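Pantry Shift Lead Wanted at Flancombe (Part-Time, Evenings)
Posted February 23, 2025

Hi! I run the evening side of the Flancombe food pantry and I'm looking for one more person to lead shifts with me, starting in March. It's paid, it's part-time, and you go home smelling faintly of onions. If that hasn't put you off, keep reading.

First, the basics. We're open 13 hours a week, spread over evenings, and I need somebody for 2 of those shifts. Each one is five hours including setup and sweeping. Pay is by the hour and I'll tell you the rate in my very first reply, before you've spent any time on an interview, because I've been on the other end of that and it drove me nuts.

So what does a shift lead do? You open the side door, check what came in on the Dredimcombe truck, and work out what goes on the shelves tonight and what can wait. Then people start coming in and the plan goes out the window a bit. Some folks want to get their groceries and leave without chatting, and that's fine. Others would love to tell you about their sister's knee for twenty minutes, and that's fine too, as long as the line keeps moving (you'll get the hang of nodding while you bag potatoes). We let people choose their own food instead of handing out packed boxes, so there's a lot of walking around with them and saying things like "the squash is really good today, grab two if you want."

You don't need a degree or a resume with fancy words on it. I do need you to be okay lifting heavy stuff, or okay asking for help with it. You should be comfortable being the person who says "sorry, we're closed" at the end of the night, which is harder than it sounds when it's raining. A second language would be wonderful. We use a stock program called Flernus and it's clunky – I'll sit with you through your first few shifts until it stops yelling at you.

A food handler card is nice to have. If you don't have one yet, we pay for the class and the hours you spend in it.

Things I like about this job: the produce is mostly gorgeous, the regulars notice when you get a haircut, and there's usually soup from Alemneh, the lunch place next door, who send over whatever they've got left. Things I don't like: the walk-in cooler door sticks, parking is terrible, and the week before a holiday is pure chaos. I'd rather you know all that now!

Most of the first hour is produce. Everything gets sorted into vented plastic crates, the kind with slots up the sides, so the greens can breathe and you can spot a bad tomato before it ruins its neighbors. Please don't stack them over your own shoulder height. I'm short and I will be the one getting them down.

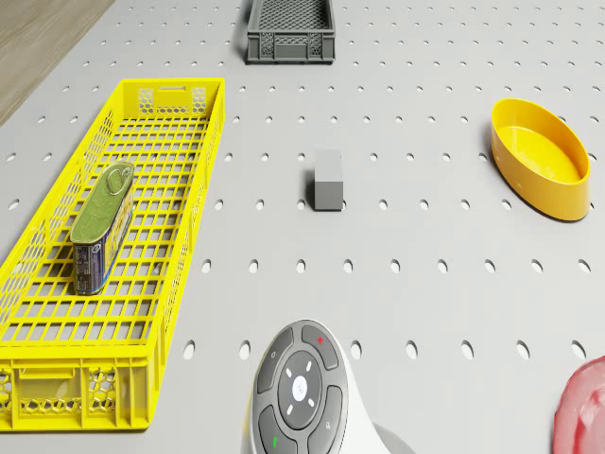

Wear the shoes you'd wear to help a friend move, and eat before you come in, says the person who had this job before, and don't try to learn everyone's name the first week, just learn what they like to cook. I'd go along with all of that. She also thinks new leads should spend one shift going through the line as a shopper before they run anything, and she talked me into it, so that'll be your first evening (paid, of course).

To apply, write me a few lines about yourself and tell me which evenings you can't do. No cover letter, please. If you've worked in a kitchen, a grocery store, a school cafeteria or anywhere with a rush, mention it. Drop your note in the box by the side door at 59 Mill Street or send it through the contact form on this site with "shift lead" at the top. I read everything myself and I answer everybody, though I can be slow on truck days.

If you'd like to come see the place before deciding, stop by any evening we're open and ask for whoever's holding the clipboard.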